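The Yellow Bin

My aunt left me the shop in Datinham and everything in it, which sounded grand until I got the door open. Four rooms of stock, a till that stuck, and a smell like old raincoats. I gave myself until August to clear the lot.

I started with the bins because they were easy (or so I thought!). She'd kept buttons in them, and curtain hooks, and one was full to the top with keys. I tipped the keys out on the floor and sat there like a child in a sandpit, trying to guess which doors they went to. Then I got to the yellow one. I remembered it straight away. When I was six I used to turn it over and sit on it behind the counter, and I'd get up with little diamonds printed all over the backs of my legs.

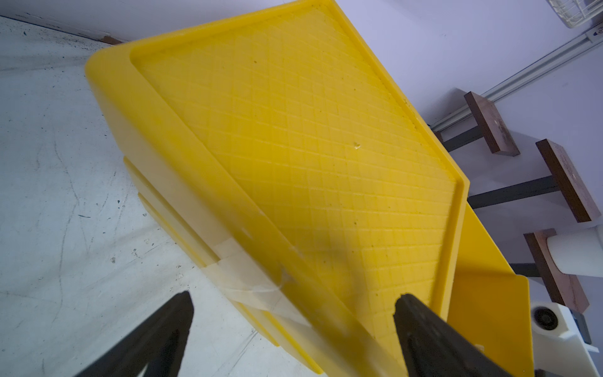
I picked at the tape with my thumbnail for a bit. My aunt taped everything: spectacles, teapots, the cat's basket, once the heel of her own shoe on the way to a wedding. She bought the stuff from Jalali's on the corner and said it would outlast the lot of us. I got a bit of it up and then I felt bad and tried to press it down again, and of course it wouldn't go.

That was when Kamran Dehghan put his head round the door. He'd come about the shelving.

"You're never throwing that out," he said.

"It's a bin, Kamran."

"She carried my tomatoes home in that. The year of the flood, all the way up from Gruratport on the bus."

I'd never heard a word about any tomatoes, or a flood either, so I put the kettle on, and he sat down on a box of zips and told me. It took most of the afternoon. There was a bus driver in it, and a goose, and a man from Brillel my aunt had very nearly married, and by the time he'd finished we'd both forgotten about the shelving.

He went home at six. I swept the keys into a carrier bag, turned the bin over and sat on it to drink the last of the tea. It creaked a fair bit more than it used to, but it held.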